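October 12, 2020

Locker room, before the long shift
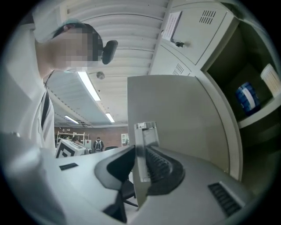
What I want to remember

I have been meaning for weeks to write something down about the locker room, silly as that sounds, and tonight I have tea and a blanket and no excuse. I suppose I spend more of my life in there than I do in my own kitchen! The long white ceiling with all its ridges, the lights going off in a line, the gray metal doors with their little slots. I used to think it was the dreariest room at Bergeron, and now I get a bit fond of it around the end of the day, when my feet hurt and I know my coat is close by.

There is a paper notice taped to one of the doors again. I never read them properly (Maëlle does, and tells me if it matters). One of the compartments was standing open, with a blue container with a white stripe on the shelf, and it made me think of my own locker, which is a disgrace. I have had the same bag of cough drops in there since July, plus a scarf, two odd gloves and the Kovau catalog I promised to give back to Abelardo.

So I've made up my mind to clear it out tomorrow. I'll bring a cloth and a paper bag, and the gloves can go, even the green one I like. Locker 30 is supposed to be free soon and it has a better door than mine, so I may ask for it while I'm at it.

Called Mom after supper. She wants the pie dish back, too.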